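Trorgate Table Kit for Shared Workshops

Paper, tape, base plates and rail for a two-arm kitchen bench

The Trorgate kit grew out of the table we built for ourselves at the Sandurmont workshop, and after the third person asked Manju Bisht for the cutting list we gave in and started packing it up properly. It's everything that goes under and around a pair of tabletop arms, so you can spend your evenings on the fun part – teaching them to cook, or at least to handle the pots!

In the box you'll find 2 square base plates with their screws, a bundle of aluminum extrusion with brackets, a roll of brown paper and enough blue tape to lay the grid and then lay it again when you change your mind (you will, and it's fine). Arms and grippers are not included. The top takes up to 105 pounds, so a full stockpot won't trouble it.
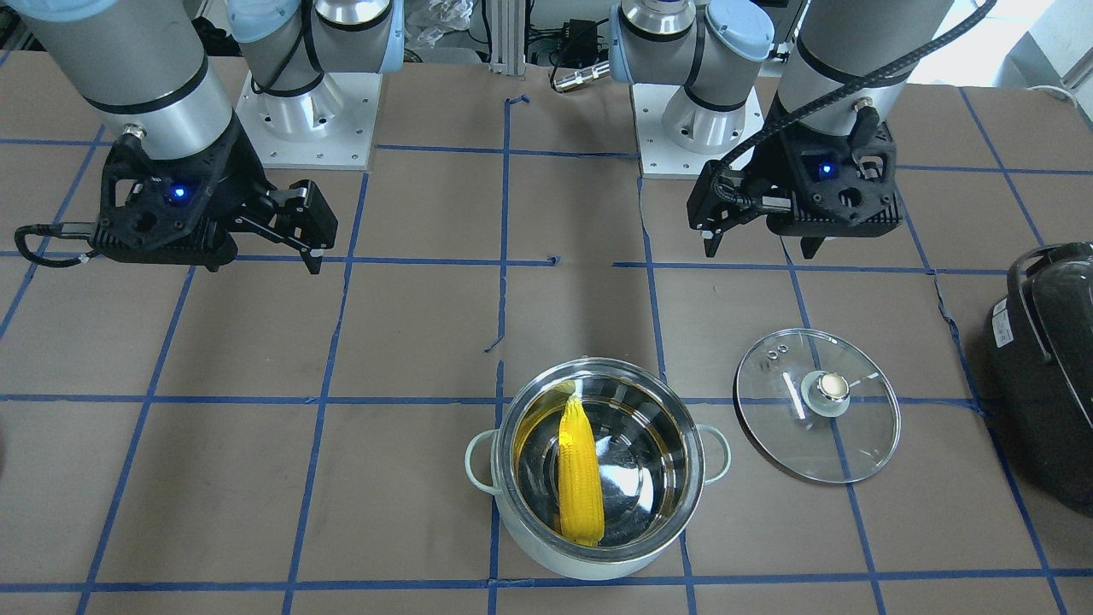
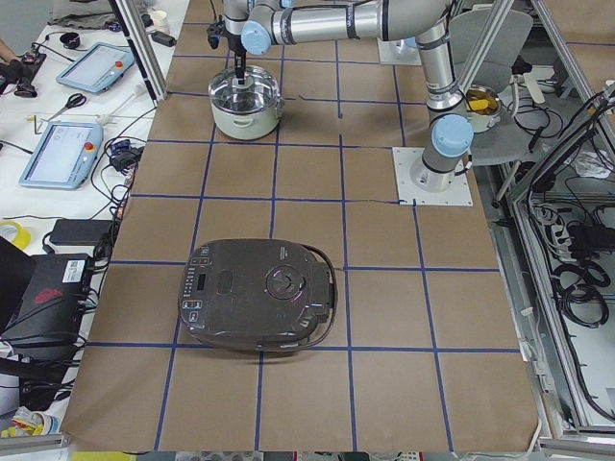 Brown paper and blue tape on the build table, with cookware out.

Perihan Bilgin
Workshop lead and kit designer

I like a paper top for cooking work, and I've tried most things. You can pencil notes straight onto it, and a torn strip of tape is a small repair. We lay ours by eye and live with a bit of wobble in the lines – if you want yours straighter, snap a chalk line first and go slowly. Glass lids are a lovely thing to practice on, by the way, with a knob in the middle for the gripper to find. Start with the lid sitting flat on the paper, then move on to lifting it from the pot.

Allow 90 minutes for the frame and plates with a friend holding the other end. Keep the power supplies off to the side and leave slack in the cables before you tighten anything.

The Baysal rail set fits the same brackets. Spare paper and tape are sold separately, and kits ordered now ship from the Hamard storeroom.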